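Storage Practice at Ondwood: A Conversation with Vitalii Maksymiv

16/11/2022

Vitalii Maksymiv has supervised dry goods at the Ondwood residence since April. The pantry serves 30 residents on two floors, and its standing rule is that food bought in soft packaging is moved to a lidded jar on the day it is opened. Asked how the rule came about, Mr. Maksymiv pointed to the shelves. "We had open bags folded over and clipped, and every one of them leaned on the next," he said. "Staff could not tell what was in use and what was in reserve."
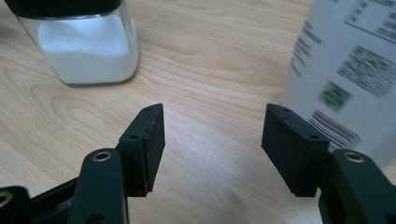 The residence adopted glass after a short trial of tins. Mr. Maksymiv prefers square jars to round ones. "They stand side by side and the shelf is full. With round jars you pay for the corners." The present stock was ordered through Kotilby, and 19 jars are now in daily use. Each is washed by hand and left open overnight before it is filled again.

He was firm on the matter of topping up. "The old contents are used first. We do not pour new on top of old, even if there is only a spoonful left." The date on the pouch is copied to a card kept on the shelf, and the empty pouch is held until the jar has been finished, in case of a query from the kitchen.

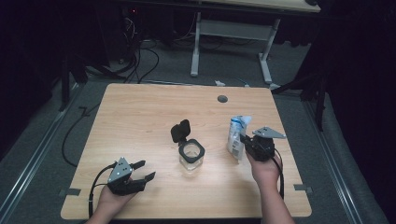 Lids were the subject of some debate. The Skilby house, which follows the same procedure, uses screw tops throughout. Mr. Maksymiv favors a hinged lid for anything reached for several times a day. "It stays with the jar. A loose lid goes down on the counter, and then you have two jars open and one lid." For long storage he accepts that a screw top may be the better choice.

Written guidance for both houses is available from the Abdelaziz office, extension 2217.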